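Chapter 7
Pattern at Home: Repeats, Scale and Busy Walls

In this chapter
Finding the repeat
Big motifs and small rooms
Mixing a coloured pattern with a line drawing
Measuring up and ordering

I grew up in a house in Clivstead where every room had a different wallpaper, and I mean every room, including the one with the hot water tank. My bedroom had brown sailing boats. I used to lie there with the flu and follow the boats across the wall with one finger until I found the place where the same boat came round again with the same bent mast. I didn't know it at the time, but I'd found the repeat, and if you learn one word from this chapter I'd like it to be that one.

So far in this book we've treated colour as if it came in flat blocks: a blue wall, a grey rug, a yellow door. Plenty of lovely rooms are made that way and you can stop there if you like. But sooner or later a client (or your sister) will fall for a print, usually a loud one, and you'll have to know what to do with it. Saying "are you sure?" doesn't help. I've tried.

A pattern has a motif, which is the thing drawn, and a ground, which is whatever colour lies behind it. Before you decide whether you like a paper, try naming those two out loud. "Moths on pink." "Ferns on cream." People get so caught up in the motif that they forget the ground altogether, then get the paper home and wonder why the whole hallway has gone pink. The ground sets the mood from across the room. You only meet the motif once you're closer.

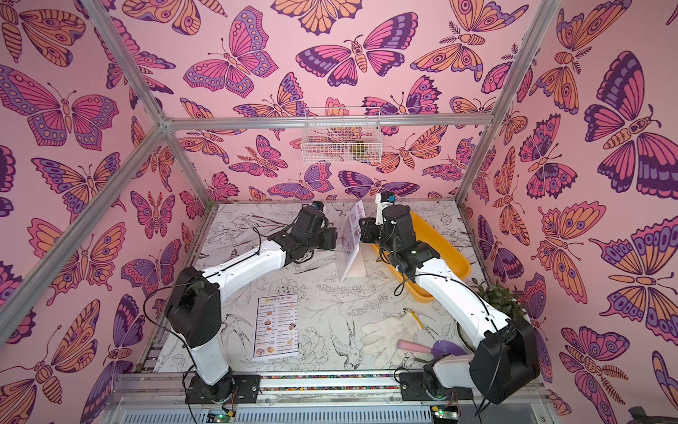

Figure 7.1 Butterflies and moths on a pink ground, over a white floor surface with black line drawings.

Two patterns in one small space sounds like trouble, and it can be. What I'd look at first in a pairing like the one in Figure 7.1 is how each pattern is drawn. One has a coloured ground and large, stylized insects. The other is black line on white, with leaves, flowers and birds. They share a garden sort of subject, so they have something to say to each other, but the line drawing leaves out colour and lets the walls have it all. Swap that floor for a second full-colour print and you'd have a much harder job on your hands!

Try this before reading on. Get a sample book from the library or a paint shop, pick a paper you'd never hang in your own place, and find a plain line pattern that could sit beside it. Leave them together on the kitchen table overnight and look again at breakfast. Morning light is rude to some colours, and I've changed my mind over toast more often than I have in any showroom.

A word about the samples themselves. The little squares you get for free are nearly useless for a big print. You might get half a wing. When I was working on a guest house in Ustville, we chose a Dellon paper from a square no bigger than a slice of bread, all soft green leaves, very restful. The roll turned up and the leaves belonged to an enormous artichoke. The owners kept it in the end and grew fond of it, but I now pay for a full-width sample every time and put the cost on the quote.
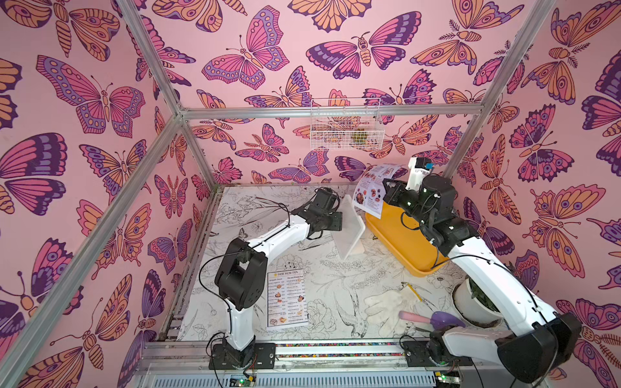 7.2 BIG MOTIFS AND SMALL ROOMS

You'll hear that small rooms need small patterns. I used to repeat it myself. These days I think a tiny all-over sprig can make a little room feel fidgety, while a few great big shapes can settle it down, provided you let the paper run on every wall and don't chop it up with dado rails and borders.

Things hung on a patterned wall are another matter. Pictures in thin frames tend to vanish. Plain, pale, simply shaped pieces hold their own much better, so a white wire basket or a white shelf is often a safer bet than anything with a print of its own. Keep them few until you've lived with the wall for a bit.

Now for the measuring. Say the repeat on your paper is 30 centimetres. Each time you cut a new length, you may lose up to that much getting the motifs to line up with the strip beside it. On a wall that takes 3 strips it hardly matters, but on a stairwell it adds up quickly. Write the repeat at the top of your page, next to the ceiling height, and work out the lengths before you work out the rolls.

Check the match as well. A straight match lines up level across the strips. A drop match steps down as you go, and it eats more paper. The Shevchuk range we'll use for the worked problems has both kinds, and the symbol is printed on the roll label beside the batch number. Have a pencil, a tape and 2 sheets of graph paper ready before you start Exercise 7A.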